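What the Robot Quote Leaves Out

The coffee bar in Pridstead had 45 weekly staff hours it wanted back, and Skanora's brochure promised to hand them over. Two arms, two grippers, one price. I read the proposal twice and still couldn't find a line for replacement fingers.
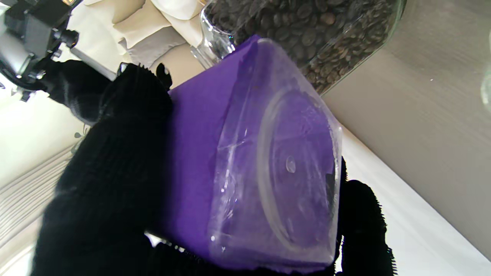

A clear container in the gripper's fuzzy black fingers, close to a jar of dark roasted beans.

Soft coverings like these ought to be priced as a consumable. Ask how often they get changed and who does it. Sorkance quoted 4 sets a year. Bautista, bidding for the same job, put down none, and I would love to meet the buyer who believes that.

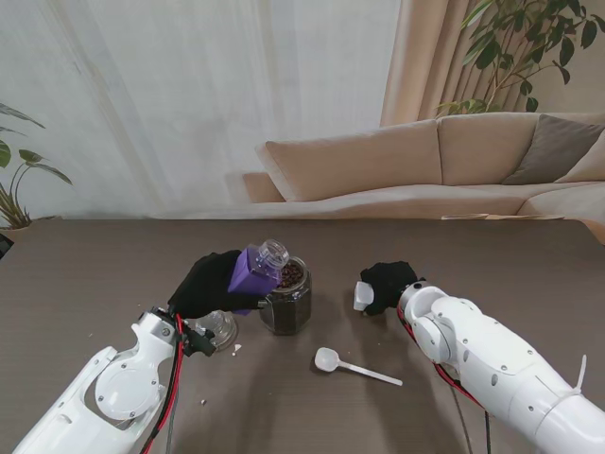 Then comes setup. Handling bottles, jars and scoops is fussy work, and a new jar shape can mean another visit from a technician at the daily rate. The Pridstead budget allowed for 3 visits. My own guess is that those will be gone by January.

Lease first, if the vendor will let you. Get the service terms in writing, and keep the payback figure out of the meeting until someone has priced the cables, the spare parts and the person standing next to the thing on a Tuesday morning.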